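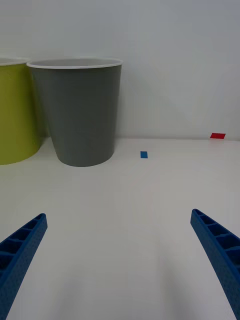 Two cups, two bits of color on the table, and a gripper with its fingers open. Welcome to our view of the world!

About us

Hi, I'm Carleen Paewai, and I run Mesovine with Bronwyn Hinds and Higinio Meléndez. We collect the examples that robots learn from. A customer tells us what job they want their arm to pick up, and we do that job by hand-guiding a gripper through it, over and over, with the wrist camera recording the whole way.

I came to this from teaching kindergarten (really!), and I still think like a teacher. A learner that only ever sees a cup in one spot gets very good at that one spot. So we shuffle. Cups trade places, they go closer or farther back, and the little red and blue markers give us something fixed to talk about when we're writing up a layout. 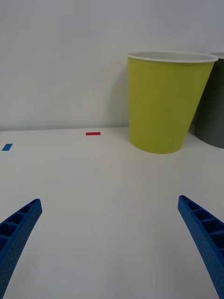

Our biggest set so far is called Kurnby, and it's all tabletop work like this. We recorded 1,968 tries and kept 1,943 of them. The ones we dropped mostly had a late start or a hand drifting into view, and Bronwyn, who checks every single clip, has no mercy on either. Higinio built the guiding rig and writes the software that lines up the video with the finger positions. I do most of the driving, and I'm the one who answers the phone, so if you call, you get me.

We're a small shop and we like it that way, though we did take on Lorraine Bolger in September to help with labeling, and she's already faster than I am. Most of our jobs run three weeks from first call to finished files. If you've got a task in mind, even a half-baked one, send us a note and tell us what you want picked up and where it should go. A rough sketch on a napkin is plenty to start with!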